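Zendia Grasp Planner, version 3: two months of use

Zendia is a grasp planner with a small simulator attached. You load your meshes, pick a gripper model, and it scores candidate grasps from a wrist camera view before sending the best one to the motion planner. I moved to it from Weleo in June, mainly to get away from editing config files by hand.

Setup took an afternoon. The importer read 160 of our meshes without complaint and choked on three, all with open edges. The error message gave the file name and nothing else.

Planning is quick on plain shapes. Thin parts are harder. Stems and small knobs give the scorer a lot of bad contact points, and I had to raise the minimum contact area before the rankings made sense. The wrist view helps here – you can see how much of the object the palm hides at the moment you want to close.

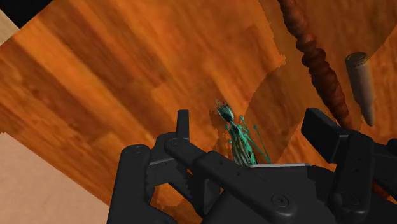 Kiều Giáp commented that the contact setting is only half the fix, and that the collision margin should come down too or the planner will throw out good grasps near the floor. The default is set for boxes, Kiều Giáp added, and it is stored per scene, so it has to be changed each time.

I tried that and agree. Over 763 simulated attempts with the lower margin, the planner rejected 123 before moving, and most of those looked like fair calls to me.

Rendering is basic. Shadow edges come out jagged and the wood grain is soft, so I would not train a detector on these views alone. The log viewer is good, and replay works from any step.

Worth paying for if you test grasps daily.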